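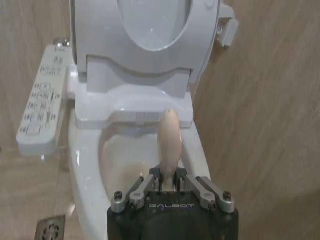
Ticket 325 again, and I'm reopening it! Sorry, Bleddyn, I know you closed it with a nice clear note and I know the sequence runs start to finish on your side. My trouble is with what the sequence leaves my people holding, or in this case what it leaves the robot holding. When the gripper has something pinched upright over the open bowl, like the pale tan oval piece there, Batida sends "Item in hand, attend" to the floor tablet, and that's the whole message. It doesn't say what the item is, whether to take it, or whether the arm is going to move if we get close. So whoever is on the floor drops a half-made bed, walks over, stands in the bathroom door and texts me. I'd like that message fixed before we add more rooms.

**Opened by:** Solange Langlois, housekeeping lead, Koyama
**Assigned to:** Bleddyn Lewis, Zileo support
**Copied:** Osamu Nakajima, Brynhildur Skov
**Product:** Batida task queue, bathroom routine
**Status:** Reopened 2025-10-05
**Priority:** I put High, it came up as Medium, I don't know who wins

**What's going wrong**

1. "Item in hand, attend" has no detail.
2. The bathroom tile on the tablet goes green when the brush step ends, with no look at the bowl.
3. Things tied to a fixture get listed as loose items.
4. The wait for a person can go up to 25 minutes and then the job cancels itself, which puts the whole room back at the bottom of the list.

Number 4 is the one that makes people mad. Number 2 is the one that worries me.

**What I tried before bugging you**

- Restarted the tablet. Same.
- Logged in as Osamu, in case it was my permissions. Same messages, and now his favorites are all mixed up (sorry, Osamu).
- Turned "short alerts" off in settings. The alerts got a longer header and the same four words under it.
- Deleted the room from the queue and added it back. It came back with the old step list still attached, so I think there's a saved copy somewhere that I can't see.
- Ran the bathroom routine alone, without the bedroom steps. The green tile came up sooner, which at least tells me it's tied to the brush step and has nothing to do with the room as a whole.

**Reply from Bleddyn, pasted from email so it's all in one place**

> Thanks Solange. The alert text is short on purpose, the first sites wanted it readable from across a hallway. I can add a second line. For the green tile, it reflects that the step has run to its end. It was never meant as an inspection result. Can you tell me what your staff take it to mean?

They take it to mean clean! It's green! I asked everyone on the early shift and got the same answer in a few different tones of voice. If I walked up to a guest's door and the sheet said done, I'd think done too.

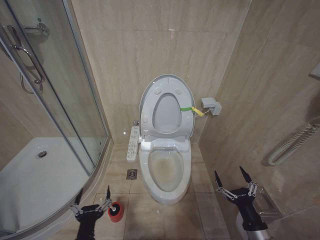 The brush step needs to end in a question. I'd be happy with a plain "Bowl checked? Yes / Run again" and somebody's initials, and the tile can stay gray until one of us taps it. We have bowls with brownish-yellow marks around the water line and down on the lower part, and a red brush in the gripper doesn't tell me whether a bowl like that needs one pass or a soak and a good long scrub. A person knows that by leaning over and looking. It takes seconds. What I don't want is for that look to vanish from the job because a color on a screen says it's been taken care of, and then Yoshinori gets the phone call at the front desk.

There's a people side to this that I'd like on the ticket even if there's no field for it. Before the robot, one person had a room, top to bottom, and if the bathroom wasn't right you knew who to ask and they knew why (no descaler left on the cart, guest came back early, whatever). Now the bathroom is sort of shared between a machine and whoever is closest. Brynhildur has been cleaning bathrooms longer than I've been supervising anyone, and she told me she feels like she's grading homework. She doesn't hate it, her knees are pretty happy about the brush part! But she wants to know if she's the one signing for the room, and right now I can't tell her, because Batida doesn't ask her to sign for anything.

So, on the staff side, what I've put in place until you have a fix:

- Green tile means "go look." I taped that to the back of every tablet.
- Whoever looks, signs the paper sheet. Yes, paper. We had a stack left.
- Nobody reaches in between the grippers and the toilet while the job is running. Pause it first, then step in.
- If the wait timer is running and you can't get there, tap Hold. Don't let it cancel.

Bleddyn, question about that last one. Does Hold stop the timer or just hide it? Osamu tapped it, the countdown went away, and the job still canceled while he was down the hall. Could be he tapped it too late. Could be it only hides it.

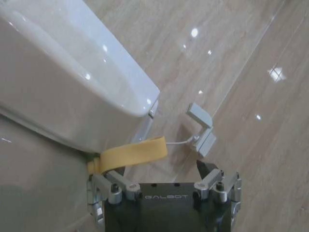 **Sub-issue: loose item vs. attached item**

Okay, so this is my number 3, and it needs its own thread because it's a different kind of wrong. The pickup step treats a thing on the floor as trash or as lost property, and it lets us set which. Fine for a sock. It has no choice for something that's lying on the tile and also connected to something else. A yellow strap down by the foot of the toilet with a thin white cable running off it to a little gray bracket is on the floor, sure, but I would never let a new hire yank on it. I'd tell them leave it, go find out what it's joined to, then decide. The routine needs a "leave it and ask" answer, and I'd like that to be the default in bathrooms, where half of what you find down low is plumbing or wiring.

Same goes for tags and tape hanging off fixtures. My crew has a rule that a tag stays where it is until maintenance says it can go. The robot doesn't know our rule, and I didn't see any place to type it in.

**Reply from Bleddyn**

> Understood on attached items. There is a "flag only" mode in the pickup settings, it's just not exposed on the floor tablets. I can turn it on for your site for the bathroom zone. Be aware you will get more alerts. On Hold: you're right, it hides the countdown and the timer keeps going. That's a bug and I've logged it with the Tokora team, who own the timer.

Ha, I knew it! Please tell Osamu it wasn't him. He's been apologizing to everybody.

Yes please to flag only. More alerts is okay with me as long as they say something. I'll take ten useful lines over one mystery. And if you're adding that second line to the item alert, could it go in this order:

 what it is (or "unknown")
 where it is (hand / floor / counter)
 what you want from us (take / leave / decide)
 is the arm going to move: yes or no

The last one matters most. People here are relaxed around the thing by now, maybe a little too relaxed, and I'd like them to read "arm will not move" before they put a hand out.

**Update after the settings change**

Flag only is on, I can see it in the site profile. The alert text changed too, so thank you, that was quick. Current wording is "Unknown item, floor, decide. Arm paused." Brynhildur read it out loud and said "well, that I can work with," and from her that's practically a parade.

A few leftovers from the floor, in no order:

- "Decide" is a strange word to get on a tablet with a bed half stripped. Could it say "your call"? Not urgent.
- The alert sound is the same as the one for a guest request. Yoshinori says people at the desk look up every time. Can we get a different one?
- When somebody taps "leave," the robot should move on to the next step without asking twice. It asked twice.
- The saved copy of the old step list is still hanging on to the room I deleted and re-added.

I also need to sort out the shift plan with you, or at least have you look at it, because the timing of the alerts decides where people have to stand. I've been giving one person two rooms next to each other while the bathroom job runs, so they're never far off.

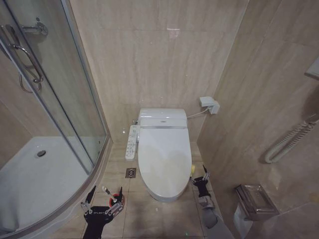 That works fine until both rooms want something, and then we're back to running. Osamu thinks we should start the bathroom jobs staggered, with the second one held till the first is signed off, and I think he's right, but Batida only lets me set a start time. It won't let me say "start after." If that's coming in a later release I'll wait for it. If it isn't, tell me, and I'll have people start the second job by hand from the tablet, which they'd kind of prefer anyway. Brynhildur likes pressing the button herself. She says then she knows when it's going to want her.

One more for the record, on training. The guide we got from Zileo is all about what the robot does at each step. My people need to know what *they* do at each step, and I've been writing that part on my breaks. Happy to send it over if it's any use to the next hotel, it has a lot of underlining.

**Where we are**

- Item alert wording: fixed, small change requested ("your call")
- Green tile / bowl check with initials: open, waiting on Zileo
- Attached items, flag only: on, keep an eye on the double question
- Hold button: bug, with Tokora
- Old step list stuck to room: open
- Alert sound: open
- "Start after": waiting on an answer

Please don't close this one until the green tile is done, Bleddyn. I'm keeping the paper sheets going and they're at the linen desk if anybody at your end wants to see what gets written on them.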